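4.2 Comparing the two hands at the sink

Picking a plate out of a sink sounds easy until you hand the job to a simulated arm. The rim sits low, the walls crowd the wrist, and a hand that works beautifully on a tabletop can run out of room in a second. That is why we were so happy with this task! It pulls the Skorkano hand and the Akl hand apart faster than any of our tabletop tests. Both were driven by the same controller, Nenia, with the same arm model and the same joint limits. Figure 4 shows views from the simulated sink tasks.

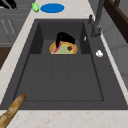
This page was last modified on 01/06/2019.

Figure 4. Simulated sink tasks. In the first view, a black gripper is over a plate with food on it in the rear compartment.

Each hand was given 500 attempts with a fixed starting pose and a further 280 with the plate moved at random. We kept the policy small on purpose. It was trained on 4,000 demonstrations recorded by Solange Hoarau and Loïc Jacquet, half of them with each hand, and no extra tuning was allowed once testing began.

The approach angle mattered much more than we had guessed. Coming in over the front of the sink gives the fingers a long, shallow path to the rim, and the palm has to stay high until the last moment or 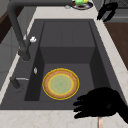
the knuckles hit the floor of the basin before the fingertips close. Kaan Bayram found a lovely fix for this in the Ciltier planner: the wrist is allowed to roll freely during the descent and is locked only when the fingertips are level with the rim. With that change the Akl hand, which had been the weaker of the two, caught up on nearly every plate position near the front.

The back of the sink is another story. A steep wall behind the plate leaves little space for a thumb, so the controller must choose between pinching the near side and reaching down from above. Skorkano's thinner fingers help a great deal, and we think finger thickness deserves a study of its own (Huguette Gautier has one planned for October).
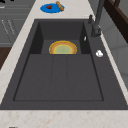
Does the wrist camera help when the plate is deep in the sink?

It helps during the approach, but once the fingers are close to the rim they block most of its view, and from that point the controller depends on the fixed overhead camera and the joint readings.

We repeated the deep placements with the wrist camera switched off and saw the largest loss in the first half of the reach. The contact settings used for both hands are listed in Appendix B.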